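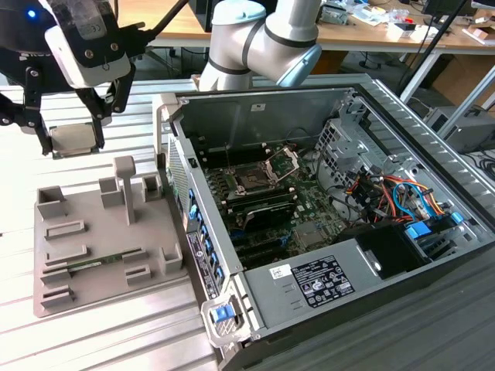
Threads > Food & Drink > Ballpark eats

OK I need to talk about the food at the Flunbridge minor league park, because I went Saturday and I'm still thinking about it. Thread!

First, the pierogi stand behind third base. Wanda Kasprzak runs it with one fryer and one flat-top, and the potato and cheese ones come with onions cooked way down until they're almost jam. Get the sour cream. Get extra sour cream.

The park holds 3000 people and I think half of them were in that line by the second inning. It moves fast, though — I missed one at-bat and it was a walk.

Ladi Eze has the cart by the left field gate. Suya skewers, peanutty and properly hot, wrapped in paper with raw onion and tomato. I had three. My brother had one of mine, so really I had two, and I'm still a little mad about it.

Prices! Pierogi are 3 for a plate, and the plate costs less than the hot dog at the big league stadium across the state. The club lets the small stands pay a flat fee per game and keep what they sell, and you can taste how much they care.

The regular concession window is fine too. Popcorn was fresh, mustard pump worked, lemonade was mostly ice. I'd skip the nachos.

Someone asked about dessert — yes! Soft serve in a little plastic helmet, same as when I was nine. Section 64 side has the shorter line and they do the chocolate dip over there.

Bring cash for Ladi's cart, the card reader was down all night. Next home game I'm trying the fish sandwich. We lost 8-2, by the way. Great night.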